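Kidel Home Notes
@kidelhomenotes

1/ A few posts on the work table, for everyone who asked about the finish. It's the Valderrama top, the pale one, bought from the Trastham outlet in July. I'd had an old door on trestles before that.

2/ It was $258 with the legs. The varnished version cost more and I didn't see the point. I gave it 2 coats of Borside hardwax oil, a day apart, and rubbed it down by hand in between.

3/ The grain is wavy and runs pretty much the whole way across. You notice it more once the oil is on. There's still a bit of shine when the light hits it, but you can work at it without squinting.

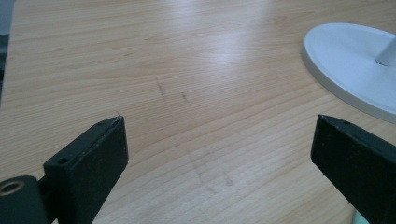

4/ Cleaning. Damp cloth, then a dry one. No spray. I used a kitchen spray on the old table and it left a sticky film I never got rid of.

5/ Cups go on a coaster. I forgot once and got a ring. A little oil on a rag took most of it out, and what's left is under the printer now.

6/ I moved all the stuff that used to live on it to the shelf: pens, mail, chargers, the tape. One thing gets to stay out, and it's the white one with the round base. It sits over by the corner and leaves me plenty of clear wood to work on. 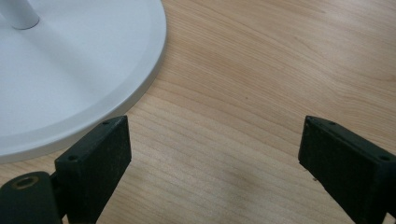 The base has a smooth edge, but I still lift it when I wipe. Dragging anything across oiled wood will mark it sooner or later.

7/ Size, before anyone asks: 107 cm on the long side. Big enough to cut fabric on if I fold it first.

8/ Next job is the underside. I only oiled the top, and the instructions say to do both so it doesn't warp. I have half a can left. Will post when it's done.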